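Adapting a Novel for the Screen
Handout 4: Whose eyes are we using?

Welcome back! Last time we cut a whole book down to a one-page outline, and several of you found out how painful it is to lose a favorite aunt. This week gets to my favorite part of the course, point of view, and I've been looking forward to it since July.

Our shared text is still The Misbridge Ferry by Satish Pai. If you haven't finished it, please read through chapter nine before you come in. The book runs 280 pages and the shooting script ran 182, so a lot survived, but the thing that changed most was the voice.

Where the problem starts

The novel is told by the ferryman's daughter, years later, in first person. She knows how everything ends. She teases us with it on page one ("the winter I stopped speaking to Makunville") and she jokes, sulks and changes her mind about people halfway through a paragraph. I love her! But a camera can't sulk. Put her in a shot and we are suddenly looking at her, when on the page we were looking out with her.

The screenwriter had a few tools to choose from:

Voice-over. She talks, we listen. Easy to write, and easy to overuse. The first draft had narration in 80 separate places. The finished film keeps the opening lines and the letter, and that's it.

Restricted scenes. She is present in every scene, so we learn things only when she does. Watch how the film handles the sale of the boat. In the book her uncle tells her the price afterward. In the film she's on the stairs, and we get half of the conversation because she does.

The optical point-of-view shot. The camera stands where the character's eyes would be. It's the most literal of the lot, and students always want to use it (so did I). Use it in short bursts. A long stretch can make us miss the face of the person we care about.

The confidant. Give her someone to talk to. Bhat, the ticket clerk, gets two lines in the novel and eleven scenes in the film, and he is wonderful in all of them.

Terms to know: narrator, focalization, eyeline match, reaction shot, off-screen sound.

A close look at the market sequence

Read page 112 next to scene 41. The book gives us a full paragraph of shame before she speaks. The film gives us a glance, a cut to the coins, and back to her. Three shots! Notice that the cut back matters more than the coins do. We need her reaction to know what the glance meant.
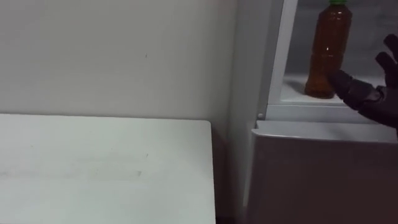 Does a point-of-view shot make a film "first person"?
Only for as long as the shot lasts. A first-person novel gives us a character's thoughts and opinions as well as what she sees, so a film usually needs performance, sound and editing to carry the rest.

For next time

Pick one page of the novel that has no dialogue. Write it as a scene, two pages at most, with no voice-over. Then read Jistberg, chapter three, on reaction shots, and bring one passage you disagree with. I have several.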